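5 月 28 日,星期四

咖啡喝到第三杯了,手腕上贴着膏药,趁脚本在后台转数据,来把这两周的事记一下。上一篇还停在"我要给 Gollton 攒一批抓取示范",底下有人问攒得怎么样,答:攒得很慢,攒得很烦,但是攒出点意思来了!

先交代一下没看过前文的朋友。Gollton 是我给自己那个小策略网络起的名字(没什么含义,键盘上随手敲的,后来叫顺了)。它要学的事情说出来很寒酸:在仿真里,用夹爪把一个形状乱七八糟的小东西夹住,拿起来,放到另一个地方。学的办法也很老实,我用手柄遥控,一遍一遍做给它看,它照着学。所以我现在的业余生活就是:下班,吃饭,坐下来,夹东西。

仿真环境我叫它 Jirnbridge,录制和回放的那套小工具叫 Demex。Demex 最早只有两百来行 Python,现在已经长成我不太敢打开的样子了。每录一条,它会把腕部视角的画面、关节角、夹爪开合、手柄输入一起存下来,时间戳对齐。"时间戳对齐"这几个字写出来轻飘飘的,我为它熬了两个通宵。手柄的事件是来一个记一个,画面是按固定节奏出,两边各走各的,一开始我图省事直接拿最近的那一帧去配,结果训练出来的 Gollton 每次合爪都早半拍,像抢答一样。后来改成统一插值到同一条时间轴上,再把老数据全部重跑了一遍,抢答的毛病才好。

目标是凑满 96 条合格的示范。注意是"合格"的。到昨天晚上为止,合格的有 80 条,剩下的打算周末之前弄完。你们别看数字不大,扔掉的可比留下的多(扔掉多少我就不说了,怕我自己难过)。

说说什么叫不合格吧,这个标准我改了好几次。最早我的想法是,东西夹起来了、放到位了,就算成功,管它中间怎么绕。于是头几天录得飞快,特别有成就感。然后拿去训练,Gollton 学会了在半空中发呆。真的,它会飞到物体上方,停住,轻轻晃,停住,再晃。我盯着看了好一会儿才反应过来,这不就是我吗?我遥控的时候每次下爪之前都要犹豫一下,看看角度,挪一点点,再看看。它把我的犹豫原原本本学过去了!

所以现在有一条硬规矩:接近物体之前先想好,动手以后别停。停顿太久的一律重录。Demex 里加了个检查,手柄长时间没输入但夹爪还悬着,就自动标黄,录完我再决定留不留。写这个检查花了一顿饭的工夫,早该写的。

再一个是起始位置。我这个人有惯性,每次重置完都习惯从右边绕过去,因为右手推摇杆顺手。录到一半把所有轨迹叠在一起画出来,好家伙,一大束线全从同一侧过去,像梳过的头发。这种数据喂进去,它换个方向就不会了。于是我写了个随机重置,夹爪的起点、朝向,物体转的角度,全都让程序来定,我只管接招。有些起点特别别扭,手腕得拧过去大半圈,录的时候嘴里一直在骂。可是这些别扭的恰恰最值钱,我后来给它们单独打了标签,训练时抽得更勤一点。

背景也折腾过。Jirnbridge 最早的场景素得很,灰地灰墙,我看着也犯困。后来参考 Nisbet(我之前弃坑的那个项目,里面一堆场景素材没删,这回总算派上用场)搬了些东西过来,大石堆、彩色的墙,颜色能换,质地能换。想法很简单,别让它记住墙是什么颜色,让它去看爪子中间那个东西。换完之后腕部视角一下子热闹起来了,录的时候心情都好一些。

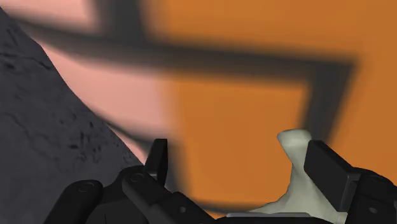 *腕部视角,浅色的小东西正好在两指中间。左边那一大坨是石堆。*

这个浅色的小东西我要单独说几句,它是我目前最恨也最喜欢的目标物。上头往一边歪,中间收腰,到底下又撑开,我叫它"骨头",虽然你说它是个小人偶我也没意见。它难就难在腰那里:夹高了,上头那个歪出来的部分会把它顶偏;夹低了,底座太宽,手指还没合就先撞上去。能下手的地方就腰上那么一小段。我自己练了一个晚上才摸到感觉,要先把两根手指张到够宽,对准了再往里收,收的时候还得忍住不往下压。

顺便说一句,腕部视角里东西到了两指之间,可不等于就夹住了。这个坑我踩得很深。早期我在手动打标签的时候,看到东西在中间就标"已抓取",标得飞快,后来一回放,有好几条其实手指根本没碰到它,一抬手它还老老实实待在原地。从那以后标签一律看接触力,画面只拿来核对,两边对不上的进复查文件夹。复查文件夹目前的状态是:满的,不想看,明天看。

有朋友在评论区问,为什么不用脚本自动生成示范,仿真里什么坐标都知道,写个规划器不就完了?我试过的!规划器生成的轨迹确实漂亮,又直又匀,一晚上能出一大堆。问题是它太干净了,从来不出错,也就从来不需要补救。Gollton 学了以后,只要稍微偏一点,就彻底不知道该怎么办,直挺挺地往旁边戳。人录的数据脏归脏,里面有"哎呀偏了,拉回来一点"这种动作,它得见过才会。

所以我现在专门录一类"救场"的:故意先对歪,然后修正,再夹。修正这一段保留,故意对歪那一段剪掉,不然它会以为对歪也是步骤之一(别笑,第一批我就忘了剪,它真的学会了先歪一下,姿势还挺优雅)。

体力方面,大约 45 分钟就是极限了,再录下去手开始飘,质量肉眼可见地往下掉。我试过硬撑,那一晚录的第二天基本全删。现在闹钟一响就放手柄,起来倒水,遛狗,回来先看回放,看完再决定要不要接着来。每录 5 条强制看一遍回放,这个习惯救了我很多次,有一回夹爪开合的通道不知怎么存成了全零,要是录完一整晚才发现,我大概会把手柄扔出窗外。

还有存储。画面不压缩的话硬盘涨得吓人,我本来想全压成视频,压完发现快速合爪那几帧糊成一团,手指边缘都看不清了。现在折中一下,训练用的按帧存图,视频只留一份给自己翻看。文件名也吃过亏,去年 12 月录的那批试验数据叫"test_new_final2"之类,现在谁也不知道里面是什么,包括我。新的统一用场景加物体加序号,后面跟个质量标记,丑,但是找得到。

接下来的打算:先把剩下的录完,优先补左侧接近和大角度旋转的,然后留一部分场景完全不进训练,专门拿来测。墙的颜色组合我已经挑好几组锁起来了,忍住不去看。再之后想换个更软一点的接触参数试试,看"骨头"会不会好夹一点,不过参数一改,前面的示范还算不算数,我心里没底。有做过类似事情的朋友,求留言告诉我你们是全部重录,还是新旧混着用的。

脚本跑完了,报了两个黄标。我去看看。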